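In Defense of the Three-Slot File Holder
by Tobiloba Nwachukwu
February 14, 2021

So my sister-in-law wants me to get rid of my desk books. She was very nice about it! She'd just finished doing her own apartment, one of those big clear-outs where everything you own goes on the bed, and she had that glow people get, and she looked at my work table over video and said, "You know you could have all of those on a tablet, right?"

I do know. I have a tablet. I've been thinking about it for two weeks and I'd like to say, at some length, why she's wrong, and why the best thing I own for a small work space is a piece of black plastic with slots in it.

Let me back up. When we moved to the place on Seltley in October, I left behind a real bookcase, a tall one, and came away with a table against a wall. That was the deal. My husband got the half of the room with the window because he's on calls all day, and I got the half with the outlet. I had 415 books when we packed (I know the number because I had to type it into the movers' form, which asked for it, and I was the kind of fool who went and checked). Most went to my mother's basement. A few got to live with me, and those few needed somewhere to stand. 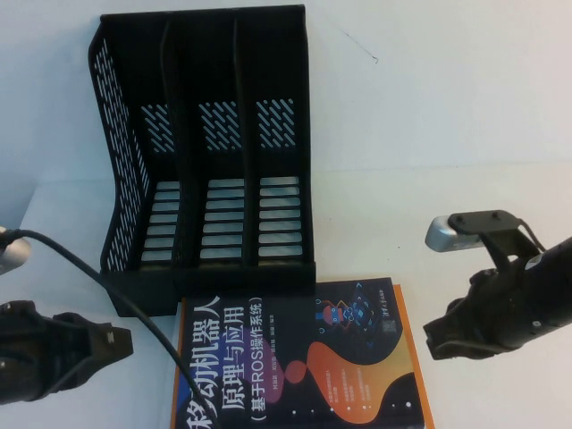
My first idea was bookends, and I'm sorry, but bookends are a scam. They work on a full shelf, where you don't need them, and on a half-empty one they slide off toward the wall the minute you pull out anything thick. My second idea was a stack. A stack is fine until you want the one on the bottom. Third time around I went with an upright magazine file, the black kind with three compartments and long narrow slots cut all down the sloping side, and I've been happy ever since. Three compartments is plenty. It sets a limit, and it's a limit made of plastic, so you can't argue with it the way you argue with yourself.

I'll admit I shopped for it like I was buying a car. There's a store over on Kalniņš Street that carries office furniture, and they had a wooden desk unit from a company called Ultitz that I really wanted, with a little drawer and everything. It was 600 dollars. For a box! I went home. I looked online and found a modular thing by Evus that was even worse, 1199 for the full set, and the full set was basically cubes. I sat there with the tab open for an entire evening. Then I closed it and bought the plastic one for less than lunch.

People are snobs about plastic organizers and I get it, they look like the supply closet at a dentist's office. But think about what you want from the thing. You want it to be light enough to shove over with one elbow when you need the table. You want to wipe it. The slots mean dust goes through instead of piling up in the corners, or at least that's my theory, and my theory has held up so far. And when you turn it around it gives you a back, a tiny wall, so you can tuck your charger behind it and pretend your charger doesn't exist.

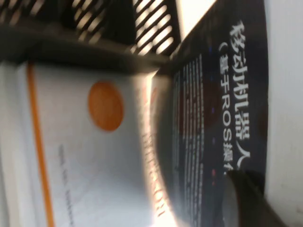 Now, the tablet question. My sister-in-law's argument is that a textbook is information, and information doesn't need a shelf. Okay. For a novel I'd probably give it to her. I've read plenty of novels on a screen and I couldn't tell you now which ones. A technical book is a different animal. I never read those front to back. I read page 40, then I go hunting for the diagram I half remember that was on a left-hand page near the bottom, and then I hold my finger in one chapter while I look at another, and I do that for an hour until the thing makes sense. Try holding your finger in a tablet.

There's also the matter of seeing them. I've got a paperback on the corner of my desk right now about a subject I told everybody I was going to learn, and it looks at me. If it were a file I'd have forgotten it by Thanksgiving. Because it's sitting there with its cover showing, I pick it up while the coffee brews and get through another two pages. That's slow, I know. It's also a lot more than zero, and zero is what I've managed with every single e-book course I ever downloaded.

Which brings me to my one rule, and it's a rule I break constantly. The rule is that a book gets to be out flat on the table only if I'm using it that day. Everything else goes back in the holder, standing up. My husband has pointed out that I define "that day" pretty loosely. He's not wrong. Some of them have been in use that day since before Christmas.

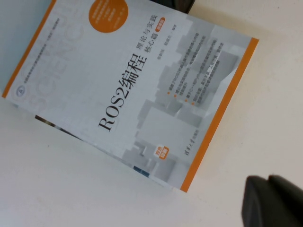
But I've started to think the flat ones are the good part. I used to put everything away at night because I'd read that you're supposed to, clear desk, clear head, and all it did was give me a chore at both ends of the day. Out they come, back they go. Now I leave one out, the next one up, and in the morning I sit down and it's already started for me. I got this from my grandfather, sort of. He was a tailor, and he'd leave the next day's fabric on the cutting table when he closed up, never folded, and if you put a glass down on it you would hear from him.

The other thing I'd say to anyone setting up a little corner like this is to skip labels. I went through a label phase. I had sections! School, Work, Someday. What happened is that Someday filled up in a week and the others had one book each, and I felt judged by my own handwriting. I peeled them all off. Tall things go in the back of each slot, short ones in front, spines out if I remember, and if I don't remember then I get to tip them forward and look at the covers, and I kind of like doing that anyway. A good loud cover with some color on it is easier to spot than any label I could write. 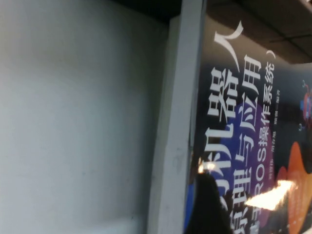

White letters on navy, with a big purple circle behind them. Easy to spot.

I did try going the other way for a bit, to be fair to my sister-in-law. For most of January I kept the table bare and read on the tablet, and I tracked it, because I'm like that. I had a goal of 500 pages for the month. I'm not going to tell you how many I read. I will tell you I watched a whole series about people restoring barns.

So the holder stays, and the paperbacks stay in it, and when it's full something has to go down to my mother's basement before anything new comes up. She's been very patient about the basement. I did promise her I'd come deal with those boxes in the spring, and I'm putting it in writing now so she can hold me to it. Hi, Mom.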